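Penari Laundry and Mending - Frequently Asked Questions

We receive many of the same questions at the counter and by email, so Perrine Charpentier and I have put the answers on one page. If your question is missing, please write to us and we will try to reply before closing time. 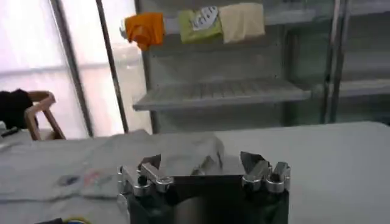
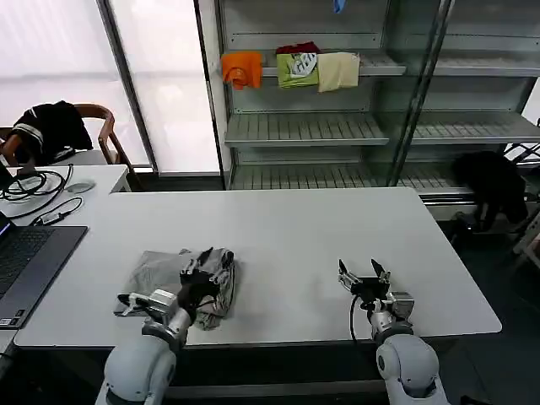
Grey cloth, crumpled.

What can I bring?

Shirts, trousers, dresses, bed sheets, towels, tablecloths, curtains without metal rings, and most knitwear. We also take wool blankets, but please ask first in March and April, when everybody brings them at the same time and the drying room is full.

We do not take leather, fur, wedding dresses with beads, or anything with petrol or paint on it. For leather we can give you the address of a shop in Anmont.

Do I need to sort my clothes?

No. We sort everything again ourselves, by colour and by the care label. It does help if you turn jeans inside out and close the zips. Please empty the pockets. We check them too, but a paper tissue is easy to miss and it makes a lot of work for the other clothes in the same load.

My care label has been cut off. Will you still wash it?

Yes, in most cases. We will treat it as a delicate item, so it will be washed at a low temperature and dried flat. This takes one day more. If we cannot tell what the fibre is, we will telephone you before we do anything.

How much does it cost?

A mixed bag up to six kilos is $26, washed, dried and folded. Ironing is paid by the piece and the list is on the wall beside the door. Curtains are priced by weight after they are dry. Mending is always quoted before we start.

Can I have an account?

Yes. Account customers pay once a month. Ask for Ludivine Joly, who keeps the accounts, and bring something with your current address on it. At the moment we have about 130 account customers, and there is no waiting list.

What is the ticket number for?

Each bag gets a number, and the same number is pinned to every piece that is mended or ironed. Please keep your half of the ticket. If you have lost it, we can find your bag by your name, but it is slower and we will ask you to describe two of the items. Tickets 680 to 709 were printed with the old telephone number. They are still valid, only please do not call that number - it now belongs to a dentist.

How do you fold shirts?

The usual way is with the sleeves behind and the collar on top, in a rectangle that fits a normal shelf. If you prefer hangers, tell us when you leave the bag. Hangers are 40 cents each and we take them back if they are straight.

T-shirts are folded in three. Fitted sheets are folded as well as a fitted sheet can be.

Do you use perfume in the wash?

Our standard powder has a light smell of soap. There is also an unscented one, at no extra cost, which we recommend for babies and for people with sensitive skin. Write "unscented" on the ticket each time, even if you are a regular customer. We do not use softener on towels, as they dry your skin less well afterwards.

Can you remove a stain?

Often, but we cannot promise. Coffee, wine and grass usually come out if the cloth is brought within a few days. Old oil stains are difficult. Please do not put hot water or bleach on the stain at home, and tell us what it is, even when you are embarrassed about it. If Romain Delorme thinks the treatment may change the colour, he will ask for your agreement first.

Which repairs do you do?

Hems, buttons, zips, small holes, torn seams and worn collars. Rosine Poulain does the darning by hand, and she needs a week for a wool jumper. She will match the yarn colour as closely as she can from what is in the drawer, or you may bring your own yarn.

Something came back wrong. What should I do?

Bring it back within 14 days with the ticket. If we have forgotten a mark or a button, we will do it again without charge. If we have damaged the item, we will discuss a fair payment with you according to its age.

How long do you keep my things?

Three months. We telephone twice in that time. After that, the clothes are given away, and we cannot get them back.

Is there parking?

Two spaces behind the building, entered from the lane. They are shared with the bakery, so please stay only for the time you need.

Yannick Sabatier, for Penari Laundry and Mending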